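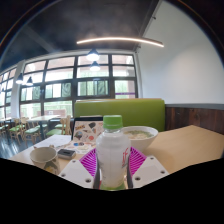

What is a working lunch table? It is a table at the Kodstead café on Litau Street that you can keep for two hours with the price of a bowl of soup, with room for your papers, your computer and whatever you are drinking.

KODSTEAD CAFÉ OPENS ITS BOOTHS TO PEOPLE WHO DRAW, WRITE AND EAT AT THE SAME TIME

Starting this December, the Kodstead café will set aside its booths every weekday afternoon for guests who want to spread out. The new program is called Long Table, even though the booths are not especially long, and it grew out of something the café's regulars had been doing for years without asking.

"People come in for noodles and then the notebooks come out," said Subbarao Iyer, who runs the café. "First it was one student with a stack of worksheets. Then it was a whole group cutting out paper for a school fair, and I had soup to put down and no place to put it. I loved it! I just thought we should plan for it a little."

Under Long Table, a guest who orders any bowl from the lunch menu after 2 p.m. can keep a booth for two hours. Drinks may be brought from home or bought at the counter, as long as they have a lid that closes. Laptops are welcome, and so are sketchbooks, sticker sheets, knitting, tax forms and homework. Glitter is the one thing Iyer asks guests to leave at home, along with any glue that has to be sprayed.

The light wooden tables stay, and so does the green seating. Regulars were asked last spring what they would change about the booths and the answers were mostly about lamps and outlets. Both have been taken care of. Each booth in the program now has its own power strip, mounted under the seat so that cords don't cross the tabletop, and a small lamp that guests can borrow from the counter on dark afternoons.

The kitchen has made some changes too. The noodle soup that has been on the menu since the café opened will still be served in a wide bowl, and guests who are working can ask for a half portion with a second half to follow later, hot, at no extra charge. The idea came from cook Ilango Nair, who had watched a lot of good soup go cold next to a lot of screens.

"You get into what you are doing and you forget your lunch," Nair said. "I do the same thing at home with the crossword. So now you can eat some, work some, and wave at me when you want the rest. The broth is on the stove until we close anyway."

Nair has also added a short list of food that is easy to eat with one hand: steamed buns, rice triangles, and a sesame cookie that he describes as big enough to share and too good to. Sauces for the buns come in small lidded cups. 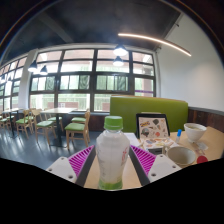 Spills are going to happen, and the café would like everyone to relax about them. A roll of paper towels and a damp cloth will be kept at the end of each row, and guests should feel free to get up and use them. Iyer suggests keeping bowls toward the back of the table and paper toward the front, or the other way around if you are left-handed and reach across a lot. Bottles should be capped between sips. If a drawing does get splashed, the counter has blotting paper and a good deal of sympathy.

Long Table will also have its own shelf. Milura, the stationery store two doors down, has filled it with 300 sheets of drawing paper, colored pencils, washable markers and rulers, all free to use in the café. Guests are asked to put the caps back on the markers. Blank sticker paper will be on sale at the counter, and the store has agreed to restock the shelf through the winter.

On Friday afternoons the café will host a sticker swap in the booths nearest the window. Bring your own designs, printed or hand-drawn, and trade them with whoever is sitting across from you. There is no sign-up and no minimum, and beginners are very welcome. The first swaps will be led by members of the Jacobs Street Drawing Club, a neighborhood group that has been meeting in kitchens and garages and is thrilled to have somewhere with soup. Club members will bring sample sheets and show how to lay out a page so that the little drawings don't waste paper.

Finished sheets can be pinned to the board by the door for 7 days, after which they go back to the person who made them. Please write your name on the back in pencil.

Iyer said he hopes the program will bring in people who have walked past and never come inside.

"We get very busy at noon, and by the middle of the afternoon it's calm and the light is nice," he said. "I'd like to see those tables covered in paper. Somebody's essay, somebody's comic, somebody's grocery list, and a bowl of noodles next to all of it."

DETAILS FOR GUESTS

Long Table runs Monday through Friday from 2 p.m. until closing. Booths are first come, first served, and 10 seats are set aside for the program. Groups larger than four should call ahead so that two booths can be held side by side.

Any lunch bowl counts as your booth order. Half-and-half portions are available on soups only. Please tell the counter about allergies before ordering, including for the second half.

The sticker swap starts at 4 p.m. on Friday and usually winds down by dinner. Children are welcome with an adult.

Wireless access is free, and the password is on the back of the menu. Calls are fine if they are short. For longer ones, please use the covered porch, where there is a bench and a hook for your bag.

Lost items are kept in the basket behind the counter. At the moment it holds several pen caps, one glove and a very nice eraser shaped like a pear, and Iyer would be glad to return it to its owner.

Press visits are welcome on any weekday afternoon. Ask for Subbarao Iyer at the counter, or for Ilango Nair if your questions are about the soup.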